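Llevo semanas con ganas de quejarme de los postres "de temporada" y hoy me toca. Vaya por delante que me encanta comer lo que da el campo en cada momento, faltaría más. Lo que me saca de quicio es que en febrero, con las naranjas en su mejor punto, medio internet esté ya publicando tartaletas de fresa con unas fresas que saben a agua (y encima carísimas).

El otro día, en el mercado de Stastham, vi un puesto con 9 variedades de cítricos. ¡Una maravilla! Sanguinas, bergamotas, unas mandarinas feas y arrugadas que olían a gloria. Al lado, una cola larguísima para comprar melocotones que habían cruzado medio mundo. Melocotones, en pleno invierno. Me fui a casa con cinco kilos de naranjas y un enfado considerable.

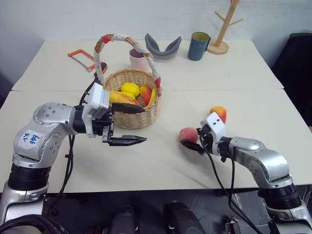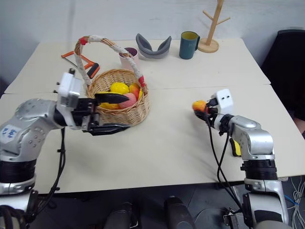
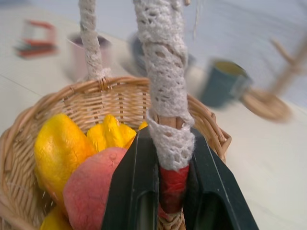 Mi teoría es que hemos confundido la temporada con la decoración. Nos compramos el mantel de flores, colgamos la guirnalda, y ya parece que la tarta tiene que ir a juego aunque la fruta no haya llegado. Y ojo, que yo soy la primera que cae: una cesta de mimbre como esa, con el asa forrada de ganchillo blanquecino, me pide cerezas a gritos, y las cerezas no tocan hasta dentro de unos meses. Pues la lleno de limones y tan contenta, que los limones también son guapísimos.

Blair Paterson, con quien comparto horno y discusiones desde hace casi 30 años, opina que exagero. Dice que si a alguien le apetece una tarta de fresas en invierno, que se la coma y punto. Y algo de razón tiene, no os lo voy a negar, porque la cocina de casa está para disfrutarla. Pero luego le puse delante mi bizcocho de naranja entera, cocida y triturada con piel y todo, con 80 gramos de azúcar y ni uno más, y repitió dos veces sin decir ni mu.

También os digo que la fruta de verdad perdona mucho. Con una buena naranja no hace falta glaseado, ni crema, ni esas virutas de colores que se quedan entre los dientes. En julio ya me veréis hacer la tarta de melocotón, con la ventana abierta y el zumo chorreando hasta el codo, y entonces sí que me pondré pesadísima con ella. De momento me quedan tres naranjas en el frutero y media docena de limones, y esta tarde cae una crema de limón para las tostadas.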